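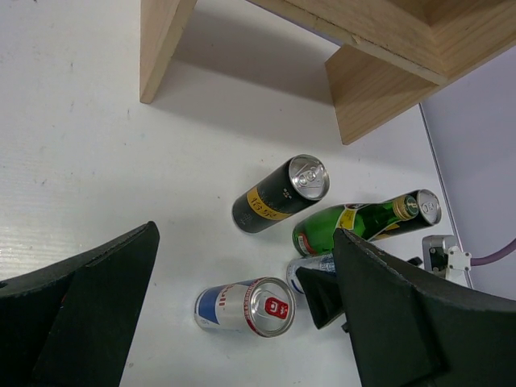
Photo: Eimear Tierney / Clatus project, wrist view. Reuse under the same terms as the data.

# clatus-drinks-shelf

Eimear Tierney and Fiachra Ó Ceallaigh, September

Teleoperated demonstrations of a two-finger arm picking up drink cans and bottles from a white table and standing them on a low wooden shelf. Recorded with the Triken leader arm. Each episode is one person driving the follower through one complete clearing of the table.

## Contents

- 1073 episodes
- wrist video, joint positions, gripper opening and leader commands for every episode
- one text instruction per episode
- operator ID and a short notes field, often blank

## Task

The containers start on their sides in a loose group in front of the shelf. The operator picks them one at a time, turns each one upright and sets it on the board. The order is up to the operator. An episode ends when the operator presses the foot pedal, and the last thing recorded is the arm going back to rest.

A typical start has four cans and a glass bottle lying close together: a Red Bull can nearest the gripper, a silver can mostly hidden under the green bottle, and two black cans farther back. Starts like this are tagged `cluster`. Starts where every container has clear space on all sides are tagged `spread`.

In `cluster` episodes the operators were asked not to push the group apart before the first grasp. Some did it anyway. Those episodes are kept and carry the tag `nudged`, because the motion is useful if you want a policy that makes room for itself. Filter them out if you don't.

## Collection

Agnes Geddes and Aoife Kinsella did most of the driving. Ineke Mulder set up the starts and reset the table between episodes. New operators drove 5 practice episodes, which were thrown away, before anything of theirs was saved.

The operator sat beside the table with a direct view of the arm and did not use the wrist video. This matters for training. The operator could see parts of the shelf and table that the wrist camera misses, so a few grasps look blind if you only have the wrist stream. We tried driving from the video alone for one afternoon. It was slow, and the bottle got knocked over too often, so none of that is included.

A second set of 100 episodes was recorded by hand guiding: the operator held the arm behind the wrist and moved it directly, with the gripper on a button. They are in `kinesthetic/`. Hands sometimes come into the video in these, and there are no leader commands, only measured joint positions. Don't mix them with the main set without checking your action space.

## Layout

 clatus-drinks-shelf/
 teleop/
 kinesthetic/
 instructions.csv
 splits/
 train.txt
 heldout.txt
 LICENSE

`heldout.txt` lists 200 teleop episodes. It was drawn by session, so no session appears in both files.

## Loading

 from clatus import load_episode
 ep = load_episode("teleop", index=5)
 ep.video, ep.joints, ep.gripper, ep.leader

The loader needs the Egan tools package. If you only want the raw files, the video is ordinary MP4 and everything else is CSV, with one clock shared across all of them.

## Known problems

- The tabletop has scuffs and small dark specks. They don't move between episodes, and a model can learn to use them as landmarks. Crop or recolor the table if you plan to test somewhere else.
- Light reflects off the left half of the table as a soft sheen, and the shelf throws a broad shadow. Lighting was not varied on purpose.
- Metal lids catch the light and can blow out when the wrist gets close.
- The gripper covers part of whatever it is about to pick up. Labels made from the wrist video alone will miss hidden cans.
- The instruction text was typed by the operators. "Can", "tin" and "drink" are used for the same things, and spelling has not been fixed.
- Gripper opening drifts slightly in the sessions from one Wednesday, when the zero was set with the fingers not fully closed. Those sessions are marked `zero_off` in the notes. Subtracting the first closed reading is good enough for our own training.

## Not included

No depth, no force readings and no outside camera. There is no success label either - every saved teleop episode ended with all containers on the shelf, and dropped or abandoned runs were deleted at the time. A set of recoveries, where the operator drops a can and picks it up again, is being recorded on the Prusteo arm and will be a separate release.

## Changes

Second upload: fixed swapped operator IDs in four sessions, added the `nudged` tag, removed two episodes with a frozen video stream.

First upload: teleop only.

Questions and corrections: open an issue or write to Eimear Tierney | © Clatus project | Back to top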